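Flelard Opens Setup and Care Service for Small Robot Cells

First customer workshop moves from yearly repair visits to a fixed care plan for its arm, gripper and markers

WUNOLEN -- Flelard, a service company for small robot cells, announced in December that its new setup and care service is open to all customers. The service covers the work that comes after a robot arm has been delivered: placing it, checking the gripper, fixing the position markers, and coming back at regular times to see that everything still stands where it should stand.

The service was prepared together with Zonavex, which uses one small cell in its Wunolen workshop for teaching a robot arm to pick up and put down household goods. The cell has one arm, one hand-held gripper with which people show the movements, and printed markers by which the software finds its position. Flelard technicians set up the cell in the spring and have looked after it from that time.

"Many owners believe that a robot cell needs attention only when it stops," said Jolene McPhee, head of field service at Flelard. "In our experience the cell very seldom stops. It goes on working, but a little bit worse each week. The fingers close a little late, the marker has moved by the width of a pencil, and people begin to blame the software. We would like to come before this point."

What the service includes

Each contract begins with a setup visit of 3 days. On the first day the technicians work only on the base of the arm. They tighten the bolts in a crossing order, check the level in both directions, and move the arm slowly by hand through its full reach to find any place where a cable is pulled. On the second day they fix the markers and measure the distance from each marker to the base. On the last day the gripper is checked and the local staff repeat all the daily checks themselves, while the technician stands by and does not help unless asked.

After setup, the regular visits follow the hours of use and not the calendar. The first visit takes place when the arm has run for 1300 hours. At this visit the joints are listened to, the bolts are checked again with a torque wrench, and the emergency stop is tested from three different positions of the arm. The larger visit comes at 3000 hours. Then the gripper is opened, the finger pads are changed, and the cable between the fingers is replaced even if it still looks good.
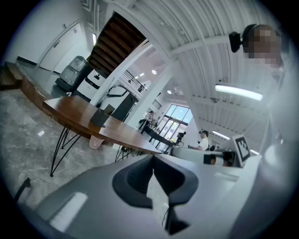 The hand-held gripper gets its own page in the care plan. Flelard found that owners often take good care of the arm and forget the tool that people carry in their hands. A hand-held tool is put down on tables, lent to a colleague, and sometimes dropped. For this reason the plan asks for a short check every morning before the first recording. The user opens and closes the fingers slowly ten times and feels for any rough place. Then the user looks at the cable with the fingers fully open, wipes the inner surfaces with a dry cloth, and closes the fingers on a test block to see that both sides touch it at the same moment.

If one side touches first, the gripper should not be used until it has been adjusted. The adjustment is made with a single screw and needs only a few minutes, but it must be written in the cell book with the name of the person who made it.

Markers need a different kind of care. They should be kept flat and clean, and should never be covered with tape on the printed side, as the tape gives reflections. A marker with a bent corner is to be replaced, not pressed flat again. When a marker is replaced, its distance to the base must be measured anew -- also when the new card was put exactly in the place of the old one.

Spare parts and response times

Parts for the service are kept by Halliday, the parts supplier which has worked with Flelard on earlier projects. Customers receive a small box with finger pads, one spare gripper cable, printed marker cards and the correct keys for all screws of the tool. When a part from the box is used, the customer sends a message and Halliday ships the replacement.

For faults that the customer can not solve, Flelard offers a telephone line on working days from 7 a.m. to 6 p.m. The technician on the line will first ask for the last 3 entries in the cell book. "Very often the answer is already written there," McPhee said. "Somebody changed the pads, somebody moved the base to clean the floor. It is not a mistake to move the base. The mistake is not to write it down."

Zonavex will continue with the care plan and has asked Flelard to train two more members of its workshop team. The training takes one day and is given at the customer's own cell, with the customer's own tools.

Availability

The setup and care service can be ordered now for cells with one or two arms. Larger cells are accepted after a visit by a technician. Owners of cells which were installed by another company can also join, but a full inspection is needed before the contract starts. Workshops that wish to see a morning check may visit the Flelard service office in Wunolen on any Friday, after making an appointment by telephone.

About Flelard

Flelard sets up, maintains and repairs small robot cells for workshops, training rooms and research groups. The company has its service office in Wunolen.

Press contact: Jolene McPhee, Field Service, Flelard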